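Printed Textiles in the Home, Week 4
Repeats, and how to find them
Handout revised 11/21/19
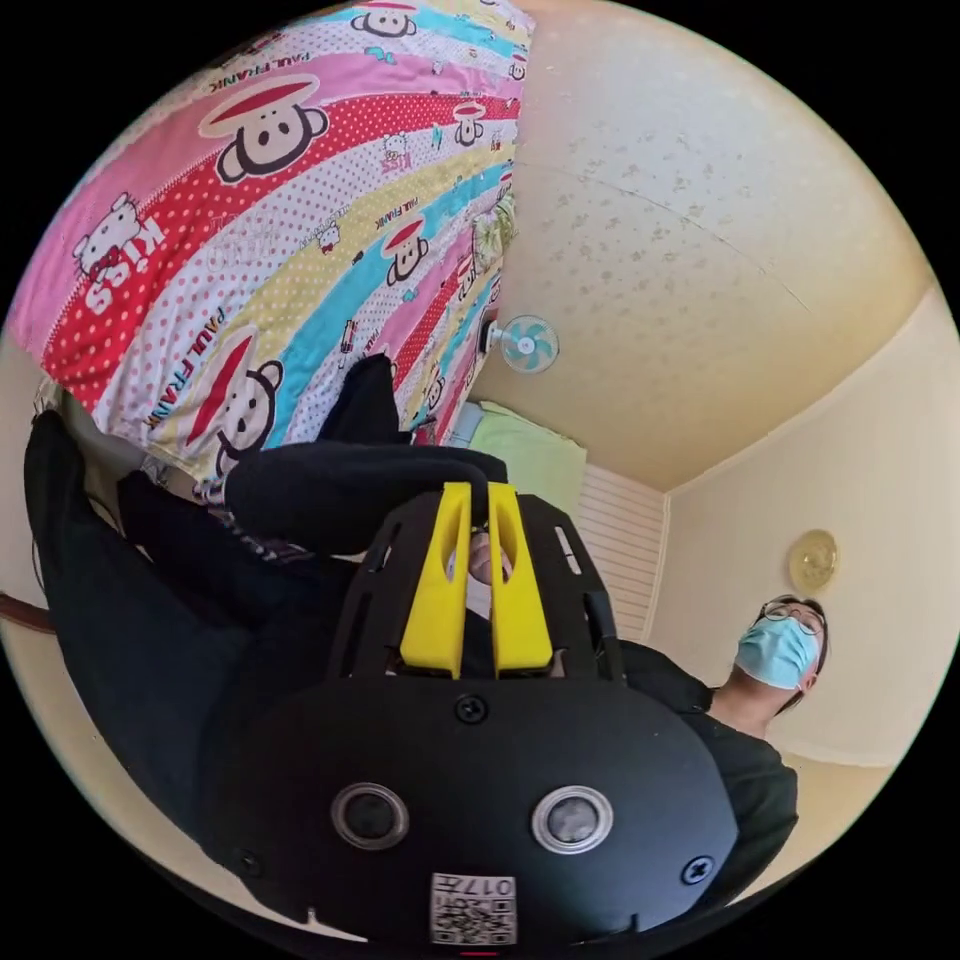
Last week we finished with blocks and screens, and several of you asked how a designer gets from one small drawing to a whole bolt of cloth. The answer is the repeat, and I've been looking forward to this one all term! Once you can spot a repeat you will never look at curtains in a waiting room the same way again (sorry).

What a repeat is
A repeat is the smallest piece of a pattern which, printed again and again, makes up the whole cloth. On a plain spot it may be smaller than your thumbnail. On bedding it is often very big, because a duvet cover is seen from across a room and a tiny repeat turns to porridge at that distance. Big repeats also let the designer mix sizes, so the same face or flower can turn up large in one place and small in another.

The main layouts
Block (or square) repeat. Each tile sits directly beside and above the next. Easy to draw, but the eye picks up the rows quickly.
Half-drop. Each column is shifted down by half the height of the tile. This hides the joins wonderfully and is the one to try first if your pattern looks stiff.
Brick. The same idea turned on its side, with rows shifted instead of columns.
Placed or panel print. One big picture made to fit the finished article, such as a pillowcase with the design in the middle. A panel may not repeat at all across a single item.

Finding the join
Pick one odd little detail, a bent leaf or a star with a short arm, and hunt for it again. Measure straight across and then straight up. If you find it across but halfway down, you have a half-drop. Don't start with the biggest shape, as designers often draw it several times in one tile, slightly changed, to throw you off.

The Mastine books
We are lucky to have two sample books from the Mastine print works at Ovthorpe on loan until May. Book 1 is mostly dress cottons. Book 2 is furnishing cloth and nursery bedding, and it is a joy. Please look at these in particular:
Pattern 1192, a brick repeat of sailing boats. The tile is 300 mm wide and 200 mm high. Check it yourself with a ruler!
Pattern 2229, called Espiritu, a half-drop with swooping bands of colour. The bands run right through the joins, and it took me a whole evening to find the edge of the tile.
Clean hands, pencils only, and put the tissue back between the pages.

Colour and cost
In screen printing every colour needs its own screen, so a cloth with many colours cost more to set up. Look for places where two inks overlap to make a third. The Bristdale nursery prints do this very cleverly with yellow and blue.

For next time
Bring a piece of patterned cloth from home, the louder the better. Trace one full repeat, mark the layout and write down how many colours you think were printed. Guesses are fine. If you can't find the repeat, bring it anyway and we'll hunt for it together.

Squared paper is in the cupboard by the sinks.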